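Reading time: 3 min

Disturbed-start training

Disturbed-start training is a method in robot learning in which demonstrations begin from workspaces that have been deliberately put out of order. It is used mainly for tabletop manipulation with a single arm. In conventional collection the operator resets the objects to a tidy layout before each recording, and the resulting policy rarely meets a tipped cup, a spill or an object out of reach until it is deployed. Disturbed-start training records a share of the demonstrations from such states directly.

The name was introduced by Mitsuko Takeda and Lewis Geddes in a report from the Illport manipulation laboratory. Related ideas, including noise injection and operator correction during a policy's own attempts, are older and are usually treated separately.

Method

A collection session is divided into ordinary and disturbed episodes. Before a disturbed episode, an assistant alters the layout according to a card drawn from a shuffled deck. The cards used at Illport fall into four groups: tipped containers, spills, displaced objects and added debris. A card may call for more than one change. The operator, who has not seen the card, then takes control of the arm and carries out the task as instructed, making whatever repairs are needed along the way.

Episodes are stored with the card number and a short text label. The label is withheld from the policy during training and is used only for sorting results. Operators are told to work at their normal pace and not to return the arm to its home position between a repair and the rest of the task. Takeda and Geddes considered this instruction important, as early recordings with a pause at home produced policies that stopped after the repair and did not resume.

Results

The original study used 4000 episodes, of which 16 percent were disturbed. Two policies with the same architecture were compared, one trained on the full set and one on an equal number of ordinary episodes. Each was then run in 238 trials with altered starting layouts. The policy trained on the mixed set completed 82 percent of them. The other policy did well with displaced objects but seldom recovered a container lying on its side, often closing its fingers where an upright rim would have been.

Performance on ordinary layouts was nearly the same for both. Raising the disturbed share further gave no clear benefit in the study, and it made sessions longer because of the cleaning between episodes.

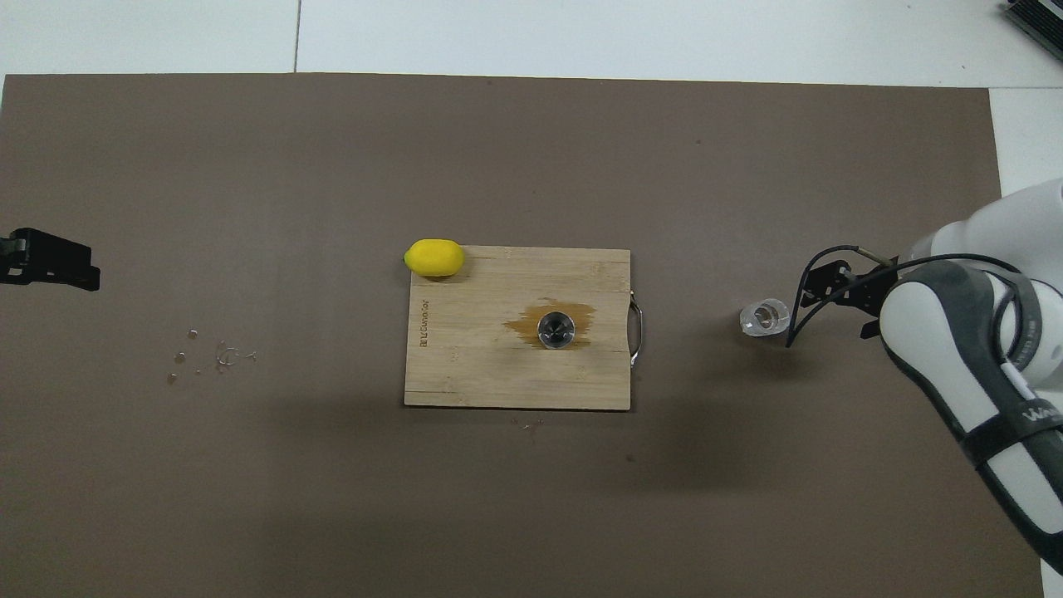 A disturbed layout with a spill on the cutting board and a glass on its side near the gripper.

Transparent objects remain the weakest category. A clear glass on its side gives little contrast against the mat, and small clear fragments were frequently ignored by both policies.

Variants and criticism

Ketilsson, a later open collection, dropped the card deck and let assistants choose the disturbance freely. The Vandum benchmark includes a disturbed section but scores the repair and the main task separately. Critics have noted that deck-based disturbances reflect what the authors expected to go wrong. A replication at Mukport, begun in February, draws its cards from logged failures instead.

See also: Imitation learning; Teleoperation; Distribution shift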